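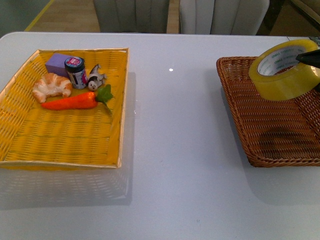
Teleoperation and Hand Guiding: Frequently Asked Questions
Porholm Manipulation Group
Last updated 27/12/2018

What counts as one demonstration?
One demonstration runs from the moment the operator presses record to the moment the arm is back in its rest pose. For tray tasks this covers approach, grasp, transfer, release and return. Two objects moved in one recording are stored as one demonstration with two segments.

Should I use hand guiding or remote control?
Remote control is the default. Hand guiding puts your forearm in the head camera's view, and the trained policy will never see a forearm at run time. Use hand guiding for contact-heavy motions where you need to feel the force, such as seating a lid or pushing a part into a slot.

How many demonstrations does a new task need?
Start with 50 and train once before recording more. The tray transfer set has 1,262 recordings, of which 1,003 passed review. Most of the rejected ones had dropped camera messages or a late start to the recording.

How do I grasp a ring-shaped object such as a tape roll?
Put one finger inside the core and close on the wall from both sides. Do not close across the full outer diameter, even if the gripper opens wide enough. If the roll is standing on its edge, grasp near the top and lift straight up at least the height of the tray rim before moving sideways.

Can I regrasp after a bad first attempt?
Yes, once. Open fully, back off, and approach again at normal speed. Mark the recording "regrasp" in Totent. Do not nudge the object into place with a closed gripper unless the task sheet allows pushing.

Does a shiny tabletop matter?
It matters for depth. Glossy white surfaces give false returns at bright spots and under mirrored edges. The color stream is usable. Do not add a mat halfway through a set; finish the set on one surface or start a new one.

Should unrelated objects be removed from the trays?
No. Leave them in and change their arrangement between recordings. Policies trained on single-object trays did poorly when a second item was present. Objects may touch or overlap, but the target must be reachable without moving another item first.

The arm lags behind my controller. What should I check?
Check the command rate in Cassim first. If it is steady, check the smoothing value, which is reset to its maximum after every software update. Lag you can notice by eye is grounds to stop recording. It cannot be corrected afterward, as commands and joint states are stored on separate clocks.

Error 503 when uploading
The upload server is busy or restarting. Recordings stay on the local disk until the server confirms receipt. Retry from the queue page and do not rename the folder.

Who reviews recordings?
Hacer Tatlı reviews tray and bin tasks. Ulises Lagos reviews everything recorded by hand guiding. Access requests for Totent go to Shiuli Mridha.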